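Subject: Re: [Malbridge-talk] Council budget, round two

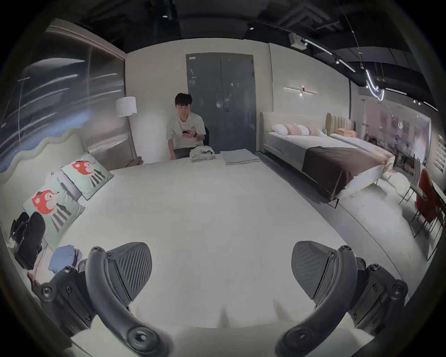

Two pillows, one mattress.

On 08/08/2019 a list member wrote:
> So the council finds $300 more a household for the Pedness road
> and still wants to cut the 8 bus. Who voted for that?

Well, I did, sort of — I backed the road in March! But the bus cut wasn't on the ballot, and I'd have fought it. Wukamdale kept its bus and only raised fees by $100. Are you going to the Cuevas hearing? I'm driving and have room.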